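Imprimir | Enviar por correo electrónico

Categoría: Manuales > Aprendizaje por demostración > Capítulo 4

Capítulo 4
Reunir demostraciones

Xóchitl Mendoza y Loretta Esposito

En el capítulo anterior se dio por supuesto que el conjunto de datos ya existía. Se habló de observaciones, de acciones y de la función de pérdida, pero no de dónde salen los episodios ni de quién los graba. Este capítulo se ocupa de ese trabajo. Es lento y bastante manual, y muchas de las decisiones que se toman en él ya no se pueden corregir durante el entrenamiento.

Llamaremos episodio a una ejecución completa de la tarea, desde que se da la orden de grabar hasta que se detiene. Cada episodio guarda las imágenes de las cámaras, las posiciones de las articulaciones y el estado de las pinzas, todo con una misma base de tiempo. Si los relojes no coinciden, el modelo aprenderá a asociar una imagen con una acción que corresponde a otro momento. Conviene comprobarlo antes de la primera sesión y repetir la comprobación cada vez que se cambie un cable.

El ejemplo que seguiremos es el conjunto Pendoleck, grabado por el grupo de Hortensia Tamayo. Contiene 2819 episodios de una tarea sencilla de enunciar: clasificar paquetes en recipientes transparentes con dos brazos. Los paquetes son blandos, el envoltorio refleja la luz y la forma cambia según por dónde se agarren. Una política que funciona bien con cubos rígidos suele fallar con ellos.

4.1 Qué se varía y qué se deja fijo

Antes de grabar hay que escribir dos listas. En la primera va lo que cambiará de un episodio a otro: la posición inicial de los objetos, su orientación, el orden en que se toman. En la segunda va lo que no se toca: la altura de las cámaras, la posición de la mesa, la velocidad máxima de los brazos. Todo lo que no figure en ninguna de las dos acabará variando por descuido, y después será difícil saber si influyó.

En Pendoleck las sesiones se dividieron en bloques de 30 episodios. Al terminar cada bloque, la operadora cambiaba la disposición inicial siguiendo una hoja impresa. Los primeros 200 episodios se descartaron: Xiomara Kincaid, que los revisó, observó que casi todos empezaban con el mismo brazo y que el otro apenas participaba. El modelo entrenado con ellos repetía esa costumbre incluso cuando el paquete estaba fuera de su alcance.

4.2 Los episodios fallidos

Un paquete que se cae no obliga a borrar la grabación. Si la operadora lo recupera y termina la tarea, el episodio muestra una corrección, y las correcciones escasean en casi todos los conjuntos. Se guarda con una etiqueta propia —en este libro usamos «recuperado»— para poder incluirlo o excluirlo más adelante. Los episodios abandonados se guardan aparte y no se mezclan con los demás.

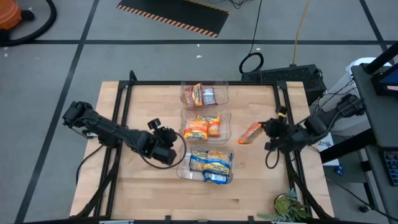 La etiqueta debe ponerla quien ha manejado los brazos, al acabar cada episodio y antes de preparar el siguiente. Dejarla para el final del día produce errores que la revisión posterior rara vez detecta.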